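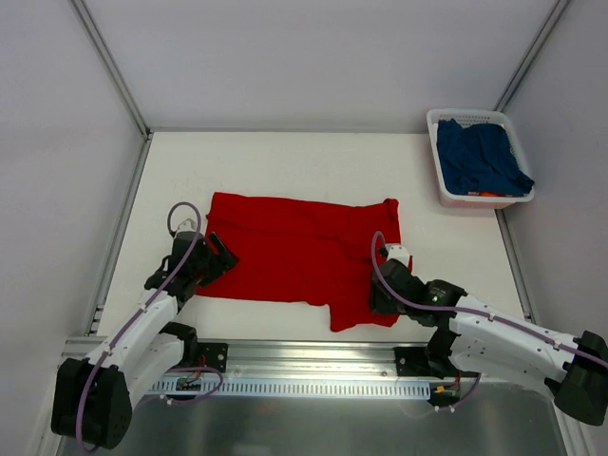

New fingers on the folding cell

4 min read

If you've walked past the Rorkidby workshop lately and wondered why there is always a heap of washing in the white cell, we've been comparing gripper fingers! The folding cell has had the same pair since it was built, and this winter we finally gave ourselves a proper stretch of time to find out whether something else would do the job better.

The candidates were our old fingers (flat, broad, rubber-faced), a narrower set from Tridgate with a tapered tip, and the angular black ones from Randance that are on both arms at the moment. Same arms, same controller, same garments, same basket in the back corner. Only the fingers changed, plus a short recalibration after each swap, which took longer the first time than any of us would like to admit.

Shorts were the garment we cared about most. Towels are easy and T-shirts are mostly a question of finding the shoulders, but a pair of shorts has a thick waistband, thin fabric below it and leg openings that wander off on their own when you lift the other end. The red pair became our reference garment because it stands out so well against the white tabletop, and the vision side of things had one less excuse. Navy on white is fine too, until the pieces are all in one pile and the cameras have to decide where one stops and the next begins.

We ran 1,132 pick attempts across the three sets. The old fingers are still very good on anything thick. Give them a waistband and they'll hold it all day. On a single layer lying flat they tend to push the cloth into a little ridge first and then grab the ridge, so the fold starts with a wrinkle already in it. The Tridgate set was the opposite: lovely on thin edges, and we had some beautiful folds out of it, but the tips are narrow enough that a heavier garment swings round the grip point as it comes up. Two arms lifting together hide this a bit. One arm on its own doesn't.

The Randance fingers were a real surprise. The angled shape lets the tip come in low and lie almost along the table, so it slides over the edge of the fabric with hardly any pushing. We like them a lot! They do need more care with approach height, and we had to slow the last part of the move before they behaved. Set too low, they rub the tabletop.

A word about cables, as several people asked. The purple ones are clipped along the links with a free loop at each wrist, and we've kept that loop generous on purpose. An early, tidier version was tight enough to tug at full wrist rotation, and for a while we blamed the fingers for a twist that came from the cable.

Swapping a pair now takes 36 minutes including calibration, and we think there's more to shave off. The Xiong controller stores an offset for each set, so the next job is to make it load the right one without anybody typing numbers in.

The Randance set stays on through December for a longer run of 3,000 picks, with mixed baskets and no sorting beforehand. Socks go in after that. If you have odd ones at home, there's a box for them by the workshop door.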